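The arm that kept saying no

So the right arm on Saditz quit on us again, and this time I think I finally understand why! I've been putting off writing this up because each time I sat down we found another wrinkle, but the log is fresh and I have coffee.

Quick recap if you missed the last post. We're trying to get the robot to do simple jobs at the kitchen island - pick a thing up, put it in the dish rack, go home. Everything ran nicely until run 339, when the right arm locked halfway through a reach with error 419, which in our setup means "joint position lost."
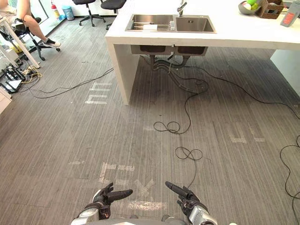 My first guess was the motor driver, and I was completely sure of it. Paavo Nieminen swapped the driver for a spare from the Brestumex kit, we restarted, and got the same error 15 minutes later. I love being wrong that fast, it saves a whole evening.

Next we went over the wrist cameras, which share a power line with the encoders. Jarmo Lahtinen had a theory that the supply was sagging whenever both arms moved together.

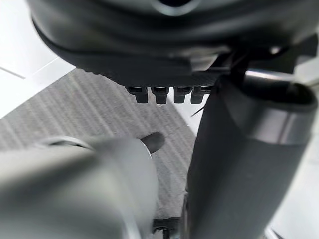 He put a meter on it and the voltage was steady as a rock, so that theory went in the bin too. But while he was in there he wiggled the encoder plug at the elbow and the error popped up on my screen. Wiggle, error. Wiggle, error. I may have cheered.

The latch on the plug had a hairline crack. It held fine with the arm low and let go a tiny bit when the elbow folded. The part I really like is that the arm stopped dead every time, with no drifting and no swinging - just brakes on and a grumpy message.

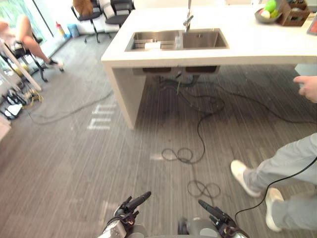 What we changed

New plug, a proper strain relief, and a slow fold test of both elbows before the first run of the day. We've also made it a rule to hit the stop button before anyone steps inside reach, even if the arm looks locked. I'd gotten sloppy about that one.
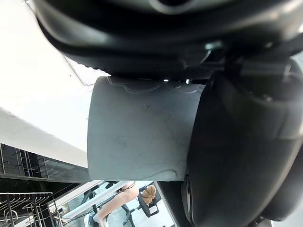 View from the wrist camera.

We've had 4 long sessions since then without a single 419. Next up is the left elbow, which has the same plug from the same batch, and I've already ordered the spare.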